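Brollden Workshop list — general

From: Laine Stankevičius
To: the list
Date: 10th July
Subject: Re: Finger pads on the hand-held grippers — which ones are we using?

Orhun Güler wrote:

> Before I order more rubber, can someone tell me what we settled on in
> June? I've got the thin pads on one pair and the thick ones on the other
> and I honestly can't remember which lot Nurhan liked. Also, is anybody
> still working on laundry or have we all moved on to the drawer thing?
> I don't want to spend club money on pads for a job we've dropped.
>
> And how much disk is this going to chew up? The Awan box is groaning.
>
> Orhun

Hi Orhun, hi all,

Still on laundry! Well, I am, and Duygu is on the nights she can get there. The drawer thing is Aurel's and he's welcome to it until he sorts out the runners.

On the pads: thin ones. Nurhan's gripe with the thick ones was that you lose the feel for when you've got one layer of cloth and when you've got four, and having spent a good few hours squeezing the handles I'm with her. The thick ones are lovely on mugs and boxes, so please don't chuck them. They can live in the Dimosham tub with the spare screws (second shelf, the lid's cracked, mind your fingers).

If you're ordering, get enough for two full pairs and a bit over. The glue I used last time was rubbish in the cold and I had to redo the lot, so if you've got a favourite I'm all ears. Contact adhesive? Double-sided tape? Duygu swears by the tape but I reckon it creeps sideways once you pull hard on denim.

Where the folding is up to: I've been sticking to plain colours on the big bed, because the robot arm at home has enough to worry about without stripes. My plan is 200 goes at each garment before I try training anything, and I've thrown away 14 so far where I let go too early or wandered off to answer the phone. The arm itself is bolted to my old drafting table and it can now get to both ends of a pair of shorts without whacking the lamp — big progress from where we were! Nothing folded yet that you'd put in a cupboard.

Disk: worse than I'd hoped. The wrist cameras are the culprits, the head one hardly matters. I've dropped the frame rate and I'm clearing out the bad goes at the end of each night, which helps. If the Awan box really is full I've got a spare drive here, it's only 8 terabytes but you can have it until Birasstead gets theirs back to us.

One more thing on the left handle. The trigger spring is a touch stiffer than the right and my thumb knows it by the end of the evening. Has anyone got the lighter springs? Aurel, I thought you had a bag of them. If I could have two I'd swap both sides so they match and then we'd know it's the spring and not my thumb.

Pics for those who haven't been along, the first from the head camera and the rest from the grippers: 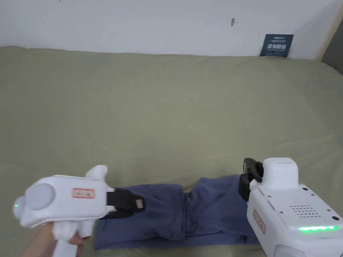
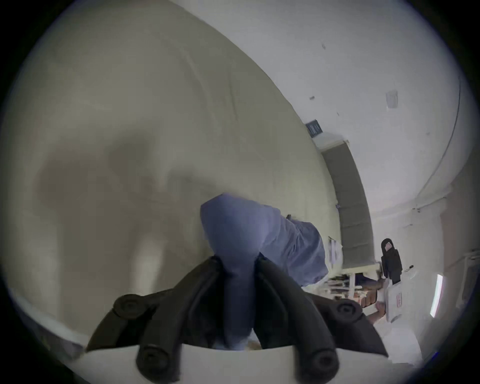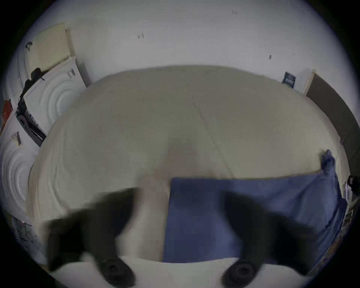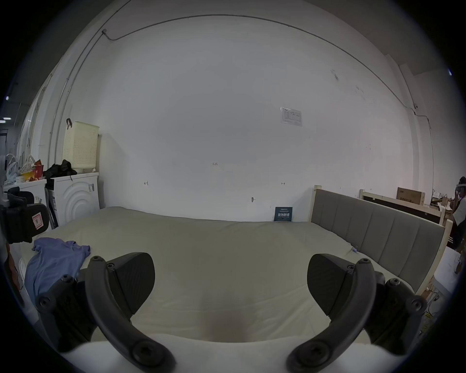
3 min read

Have a look at the jaws in the first one if you're wondering how I hold the pants, Orhun. One end pressed flat, the other end pinched. I go back and forth on whether to pinch both. Pinching both feels more natural to me, but then you get a lump at each end and it has to be smoothed out again, and smoothing is the bit the arm is worst at. Opinions welcome, especially from anybody who folds their washing properly (I'm a stuff-it-in-the-drawer person, as my whole family will tell you).

The T-shirt in the last one is next on my list. Sleeves! I'm dreading the sleeves. Duygu wants to do them first and fold the body after, I'd do it the other way round, so we might each do a batch our own way and see which the arm picks up.

Let me know about the glue before you put the order in.

Cheers,
Laine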